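Sorting and stacking mixed bowls on a low rack

Applies to: open shelf racks with a single board, mixed plastic and ceramic-style bowls, home or small break-room use.

The method below sorts bowls by rim before anything goes on the board. Sorting by color looks tidy for a day and then fails, as two bowls of the same color often have different wall angles and will not sit in each other. Allow 11 minutes for a first sort. Repeat sorts are shorter.

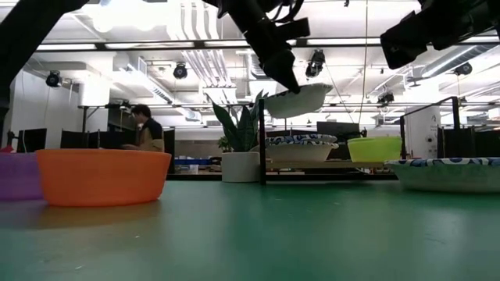
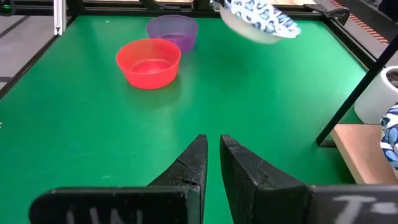 Thilini Munshi objects to the rim rule: in her kitchen the bowls are sorted by how often they come out, and a nest that has to be taken apart twice a day is a bad nest whatever the rims do. The objection is fair for daily bowls. Step 5 deals with it.

What you need

A clear table next to the rack. A dry cotton cloth. A ruler or tape. Felt or paper discs if any of the bowls have a painted or glazed pattern.

Step 1. Clear the board

Take everything off the shelf board and put it on the table, rim up. Wipe the board along its length and let it dry. On a wooden board, check for dark rings where bowls were put away damp. Light rings can be sanded with fine paper. Oil the board afterward and leave it overnight.

Step 2. Check the rack

Press down on each end of the board. If it rocks, tighten the frame before loading. A rack that moves under hand pressure will walk toward the table edge over a few weeks of use.

Step 3. Measure

Measure each bowl across the outside of the rim and across the foot. Write both down. The rim tells you how much board it takes. The difference between rim and foot tells you how it will nest: a large difference means sloped walls and a deep nest, a small one means steep walls and a tall stack.

Step 4. Make groups

Group A: same pattern, same rim size. These nest directly. Put a disc between each pair if the inside is decorated.

Group B: plastic bowls with a rolled or flexible rim. Nest these only with other plastic. Thin plastic grips when pushed down, so lower each one until it rests and stop there.

Group C: single bowls with no partner. Wide shallow bowls usually end up in this group.

Step 5. Load the board

Group A goes at one end, directly over a support. Keep the stack to 6 bowls or fewer. Lower each bowl level. If one side touches first, lift it clear and start again; sliding it into place is what scratches the bowl below.

Leave a gap of two fingers, then place a Group C bowl on the other end. One bowl standing alone there is the right place for whatever is used every day, as it comes out without disturbing the stack. This is the answer to the daily-use problem above.

Group B can stay off the rack. Plastic is light and does not mind a low cupboard or the back of the counter. The widest shallow bowls can also stay on the table for fruit or mail.

Step 6. Test the reach

Stand where you normally stand and take the top bowl off the stack with one hand. If your knuckles hit the frame, move the stack inward by 21 mm and try again. Repeat with the single bowl.

Common faults

Stack leans. The bowls are not the same model, or a disc has folded. Unstack and check.

Plastic bowls stuck together. Stand the lower one in warm water and run cold water into the upper one. Twist gently. Do not pry at the rim with a knife.

Chipped rims on patterned bowls. Usually caused by setting a bowl down tilted. Lower it with both hands, thumbs on the outside.

Board bows in the middle. Weight is in the wrong place. Move the heavy stack to the end and turn the board over once a year. I do mine in June.

Notes on plants

A potted plant near the rack is fine if the leaves stay clear of the bowls. Water it at the sink and drain it before it goes back. Standing water under a pot will reach the board sooner or later, and soil splashes onto the lowest rim first.

Questions about longer racks go to Ansel Doucet, who maintains the two-board version of this page.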